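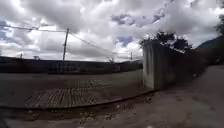
Cumulus is a type of low cloud with a flat base and a rounded, heaped top. The name comes from the Latin word for a heap or pile. Cumulus clouds form when the sun warms the ground and the air above it rises, cools and reaches the point at which its water vapour condenses.

Formation

Open, level land warms unevenly. Bare soil and paving heat faster than crops or water, and rising currents of air, called thermals, often begin over them. The height of the cloud base depends mainly on how moist the air is near the surface.
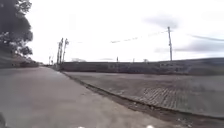

A paved road beside farmland, with a strip of soil and gravel along its edge.

Small cumulus usually appear by mid-morning and fade towards sunset. Where the air is unstable they may grow through the afternoon and bring showers.

Local records

The Moura plain, west of the town of Stesico, has a long run of cloud notes. They were begun by the schoolteacher Annunziata Costa, who wrote down the sky at 14 farms and left 2,619 entries. Of these, 376 record cumulus with rain before dusk. Her notebooks are kept at the town library in Stesico.
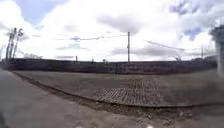 Related types

Stratocumulus forms in wider, flatter layers, often when rising cumulus spreads out beneath a layer of warmer air. Cumulonimbus is the tall storm cloud that produces thunder and hail.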